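Kistanus 手持夹爪套件试用进展（第二期）

收件人：Roy Ashworth
日期：2026-06-06

Roy，你好！

上次电话里你说想看一份"别太像公文"的进展，那我就按平时说话的样子写了，数字和要你拍板的事都在后面，着急的话直接跳到"钱"那一节也行。

先交代一下进度。Flindus 拨的这笔试用款，主要是让我们弄清楚一件事：Kistanus 这套手持采集夹爪，值不值得从试用转成正式采购。5月整个月我们都在用它录桌面操作的示范数据，到月底一共收了3,623条，通过初筛的都已经转给 Poppy Gosling 那边做标注。她回信挺快，说画面里的标记块大部分时候都认得出来，手转得太急的那几段不行，要退回来重录。

套件怎么样

总的来说我是喜欢的！拿在手里不用学多久，新来的人看别人做一遍，自己上手试几次，基本就能录出像样的东西了。左右手各握一只，夹爪上带着白色的方块标记，靠它来算手的位置。手指是黑色的，弯弯的，抓杯子和瓶子都顺手，抓薄的东西就费劲一点（卡片、纸片这类我们试了好几种角度，还是容易滑，这条我写进给厂家的反馈里了）。

任务还是以日常小物为主：水瓶、杯子、收纳筐，从桌上拿起来放进筐里，再拿出来摆回去。听着简单，录久了会发现每个人的习惯差得挺远，有人先对准再合手指，有人一路推过去顺势夹住。我个人觉得这种差别对训练是好事，所以没有规定统一动作，只规定了起手和收手的位置。

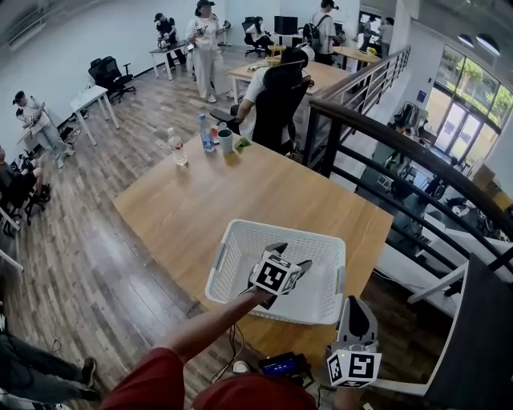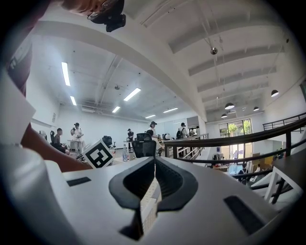 不太顺的地方

第一是标记遮挡。两只手一交叉，一边的方块就容易被另一边的手臂挡住，后处理时轨迹会断。我们现在的办法是把任务改成一只手主做、另一只手扶着，断得少多了，可是真正需要双手交叉的动作就录不了。厂家说下一版会调整标记的布置，什么时候出，他们没给准话，我也不敢替他们保证。

第二是线。每次换位置都得先理线，挺烦的，我自己就绊过一回（人没事，那条数据废了）。我问了 Dimitriou，他们能配一种带卡扣的理线套，报价还在等。

第三是手酸，这个请你别笑。连着录一个钟头，前臂是真的会酸，后半段的动作明显变慢。现在改成录一段歇一段，初筛的退回率也跟着下来了。其实早该这么排的，是我一开始太想赶数量。

跟 Prevex 那套比

你上次特意问到 Prevex。我们借来用了7天，时间短，结论只能算初步的。Prevex 的软件做得更省心，录完自动切段，还能当场回放；Kistanus 这边要自己跑脚本，头几天我们光是对时间戳就折腾了很久。手感上我还是偏向 Kistanus，开合的力道比较线性，夹轻东西的时候心里有数。Prevex 的扳机偏硬，有两位同事用了半天就还给我了。

售后也值得说一句。试用期间有2只夹爪的回弹变松，寄回去以后换了新的，来回的沟通都挺痛快，没让我们填一堆表。

钱

试用款用得比计划慢，主要是理线套和备用手指还没下单。参加录制的一共19人，补贴已经全部发完，签收单我扫描好放在共享文件夹里。余下的部分我想挪一点来买备用手指，现在这批指面的磨损我有点担心，尤其是天天抓瓶子的那几只。这个调整需要你点头，邮件回一句"可以"就行。

接下来想做的

一、把抓薄物的任务单独拉出来录一批，给厂家和 Poppy 各留一份，免得大家只凭印象讨论。
二、换一批形状更怪的小东西，现在桌上的瓶瓶罐罐大家都太熟了，闭着眼都会抓。
三、等理线套到了，重新排一遍工位，桌与桌之间留出走路的地方。
四、请 Poppy 把退回的片段按原因分个类，我好知道该改任务说明还是该改排班。

采购的事，我目前倾向于转正式，但想等薄物那批录完再给你最后的意见。你要是方便，抽空过来自己上手录几条吧，比看我写的这些直观得多！来之前跟我说一声，我给你留一套充好电的。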